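Looking after the two-arm bench cell

Gallery: Workshop, Vudance site

The cell has been on the same white table since February. It has two arms facing each other across the work area, one to hold and one to drive screws, and both carry the black Vikero grippers. The entries on this page cover how it is kept running between jobs. The job on it at present is the Ira cable set.

Start of shift. Power up the left arm first, then the right, and wait for both to finish their self-check before opening the job. The left arm is the reference for the cell, so if it has been moved or bumped, re-teach its home position before anything else. Both arms are then sent to the meeting point over the middle of the table at slow speed. We do this with a cable in one gripper and the screwdriver in the other, as an offset that looks fine with empty fingers can be well out at the tip of the bit.

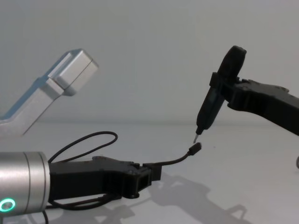 The meeting point is saved in the Alcantara job file as position 441. If the bit comes in too far to one side, correct the right arm only and save over the old value. Do not shift the left arm to suit — every other position in the file is worked out from it.

Fingers. The gripper fingers wear on the inside faces, and a worn pair lets a thin cable roll when it is pushed. Change them in pairs, never singly. The last set did roughly 40 hours before the plug began to turn in the grip.

Screws on the gripper body. Check them by hand once a week. They go into plastic, so nip them up gently with the short key and stop when they bite. A stripped hole means a new body, part 394, and a full re-teach afterwards.

Cables on the arms. Leave enough slack for the wrist to turn fully both ways. Run the wrist through its range at slow speed after any change and watch for the cable pulling tight or catching on the gripper.

Screwdriver. Set its height against the gauge block, then close the gripper. Charge it overnight on the shelf by the door. Spare bits are in drawer 479, along with the gauge block and the short key.

Next page: cleaning the table and resetting the limits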